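Ein Archiv für zwei Staaten

Tarnenow und Rewi ringen um die Akten ihrer gemeinsamen Vergangenheit

15.12.2019

Als die Außenminister von Tarnenow und Rewi im September in der Grenzstadt Selach zusammentrafen, standen weder Zölle noch Fischereirechte auf der Tagesordnung. Verhandelt wurde über Papier: 3.932 Aktenbände aus der Zeit der gemeinsamen Verwaltung, die seit der Trennung beider Staaten in der alten Präfektur von Selach lagern und auf die beide Regierungen Anspruch erheben.

Das Abkommen, das nach zwei Verhandlungstagen unterzeichnet wurde, vermeidet das Wort Rückgabe. Es spricht von »geteilter Obhut«. Die Bände bleiben in Selach, werden von einer paritätisch besetzten Behörde verwaltet und sollen innerhalb von 18 Monaten für die Forschung geöffnet werden. Von einer Entschuldigung, wie sie Opferverbände in Rewi seit Langem fordern, ist im Text keine Rede. Die Präambel bekundet lediglich »tiefes Bedauern über das Leid der Bevölkerung beiderseits des Flusses«.

Für die Historikerin Chepkoech Muli, die beide Delegationen in Archivfragen beraten hat, liegt darin die eigentliche Schwierigkeit. »Ein Bedauern ohne Urheber verpflichtet niemanden«, sagt sie. Gleichwohl hält sie das Abkommen für einen Fortschritt. In den Bänden finden sich Umsiedlungslisten, Gerichtsprotokolle und die Korrespondenz der Präfekten. Viele Familien konnten bislang nicht nachweisen, wann und auf wessen Anordnung sie ihre Höfe verlassen mussten.

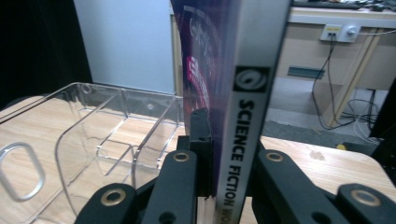

Strittig bleibt der Zugang zu den Personalakten der Grenzpolizei. Tarnenow besteht auf einer Schutzfrist für noch lebende Beamte, Rewi verlangt die uneingeschränkte Einsicht. Der Kompromiss sieht vor, dass Anträge einzeln geprüft werden und bei Stimmengleichheit eine Schlichterin aus einem Drittstaat entscheidet. Wer dieses Amt übernimmt, ist offen.

Auch die Finanzierung ist noch nicht gesichert. Die Stiftung Ivico hat zugesagt, die Restaurierung der durch Feuchtigkeit beschädigten Bände zu tragen. Die laufenden Kosten müssen beide Parlamente bewilligen, und in Tarnenow hat die Opposition bereits Widerstand angekündigt. Sie sieht in der gemeinsamen Behörde einen Verzicht auf Hoheitsrechte — ein Vorwurf, den das Außenministerium mit Verweis auf die Kündigungsklausel zurückweist.

In Selach selbst wird das Vorhaben mit Zurückhaltung aufgenommen. Die Stadtverwaltung hat den Nordflügel der Präfektur für einen Lesesaal vorgesehen, in dem Dokumente in beiden Amtssprachen bestellt werden können. Die Ausschreibung für den Umbau soll nach der Ratifizierung erfolgen. Bis dahin nimmt das Stadtarchiv schriftliche Anfragen von Angehörigen entgegen, die nach Eröffnung des Lesesaals in der Reihenfolge ihres Eingangs bearbeitet werden.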